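Lecture 5 notes: learning from hand-held gripper demos
Notes by Harriet Strickland, typos mine, fix them if you care

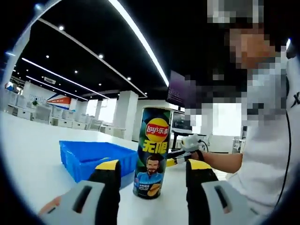 Picking up from last time. Policy = map from recent wrist views to the next chunk of gripper motion. No robot arm needed to collect demos, just people and hand-held grippers. Arm comes in at test time only.

Why fisheye. Wide view keeps fingers, object and background all in one shot. Background matters more than you'd think, it's what pose tracking hangs on to. Blank walls = drift. Shiny tabletops also a pain, reflections of ceiling lights slide around as the gripper moves.

Relative actions. Write each target pose relative to the current gripper pose. No shared world origin, so you can move the table and not recalibrate. Forget this and your homework policy will reach for a spot in the wrong room. (Joaquín did exactly that, ask him.)

Latency. Camera lags, gripper lags, arm lags. Line up timestamps BEFORE training. At test time throw away the first few actions in the chunk, they're already stale.

Esdale set: 2,992 demos, 6 tasks, one policy per task. Split by object and by room, not by demo. Random split leaks, numbers look great, mean nothing.

Main result, Dernotgate paper: more rooms beat more demos per room. Going from 2 rooms to 5 helped on unseen objects, extra repeats in the same room flattened out quick. Caveat, same operators throughout, so can't seperate room from operator style. Llinos raised this in class, good point, no answer yet.

Open: slip. Vision alone is late to notice it, esp. on smooth upright things like cans. Finger width signal helps a bit. Mared's section will cover tactile.

For next time: read Dernotgate sec. 2 and the appendix on tracking failures. Problem set 5 due May 4, 2026, hand in to Nia Craddock. Plots need axis lables this time please.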